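Ratico Maple Work Board, large
Shop / Table tops and boards / Maple

In stock. Ships Tuesday if you order before noon

Solid pale maple planks, edge glued, sanded both faces, one coat of clear oil. Made to lay straight on top of a table you already own. Cutting, sorting, gluing, kids stuff, puzzles, bread if you must (see care, below). Thick front edge so it feels like a real table at the wrists and doesn't dig in.

We started making these for our own shop benches. Pegboard tops are great for clamps and pegs and terrible for anything small, everything ends up in a hole. Drop the board on, work, lift it off, get your holes back. Customers kept asking to buy the one off the bench so now it's a product.

Comes with
Board, finished
6 stick-on rubber feet, not attached, put them on or don't
Care card
Small pot of Flavlow board oil while we have them. When they're gone they're gone, price stays the same

About the wood
Every board is different. Color runs cream to honey. Some have straight grain all the way, some have swirl, some have a small knot or a darker streak. Knots are tight and sanded flush and we don't count them as a fault. If you want a plain one write PLAIN in the order notes and Shu-fen will go thru the stack for you. If you want a figured one write FIGURED. She likes those orders better.

Seams between the strips are thin but you will see them. Thats how a plank board is made. You shouldn't be able to feel them with a fingernail, if you can, send it back.
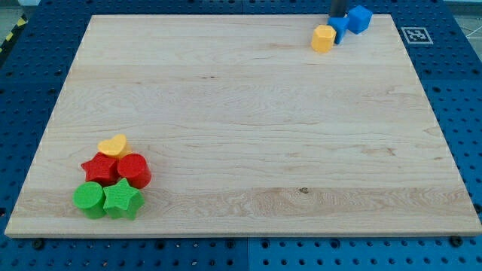 Flatness is checked on every board before oil and again after. Wood moves a little with the seasons, mostly in February when the heating's been on for months. If yours lifts at a corner flip it over for a couple days and it will usually settle. Still lifting after a week, email us.

Good for
Sorting and shape games, counters, blocks. Pale surface so bright colors show up well
Model building
Sewing layout, pattern cutting with scissors (use a mat for rotary blades)
Laying over a scratched or perforated bench
Classroom tables, ask about the school price

Not good for
Hot pans
Outdoors
Standing water, dishwasher, the sink overnight
Hammering. It's maple, it'll take some, but it dents

Care
Wipe with damp cloth. Dry it right away, both sides. Oil when it looks chalky. Light scratches come out with fine paper, go with the grain, then oil again. Marker: try rubbing alcohol on a corner first. Using it for food? Keep one side for food and one side for everything else and don't mix them up.

Shipping
Flat box, corner guards, heavy, get a second person for the stairs. Orders over 76 dollars ship free, so this one does. Returns within 40 days, unmarked, in the box it came in. Keep the box.

Seconds
We have 13 seconds in the back right now. Small sanding marks or a seam we weren't happy with, otherwise same board. Not listed online, call and ask for Kuo-hua. Pick up only.

Custom sizes
Yes. Send width and depth and what table its going on. Kuo-hua Choi does the quotes, usualy same day, slower if he's on the planer.

Goes with
Tsao bench clamps, small
Flavlow board oil, full size
Ratico felt underlay, cut to fit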